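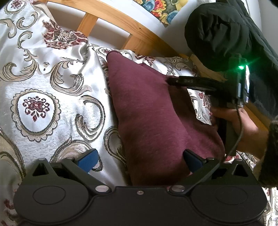 Why does madder go brown on some skeins and stay a clear red on others? Heat, mostly. Past a certain point the root starts giving up its browns and yellows along with the red, and they all land on the wool together.

Wednesday, dye bench

Dezső Balogh was right about the slow ramp! I ran the Dolalton fleece yarn again, same alum mordant, same madder from the Bozsik sack, and took nearly the whole morning getting up to temperature. Gorgeous. A proper deep brick with no mud in it, even down in the twist where the last lot went patchy.

Bath notes: 100 g dry wool, ground root at equal weight, soaked overnight in a stocking. Pinch of chalk because our tap water is so soft. I turned the skein every 13 minutes (the timer on the Ondel hot plate is stuck on that and I've stopped fighting it) and let it cool in the pot until after lunch.

Second skein went into the same bath with a little iron at the end -- too much, probably, but what a color. Close to wine, nearly purple by the window. I want to try that again with half the iron and a longer rinse.

Third one is in the exhaust bath now. Expecting coral, would be very happy with coral.

Billura have the finely ground root back in stock, lot 1165. Need to order before April, and ask if it's the same harvest as the last lot, which was weaker than I liked.

Still to do: wash-fastness strips on all three, tag the skeins before they get mixed up again, scrub the big pot. The lid handle is loose too, use a cloth.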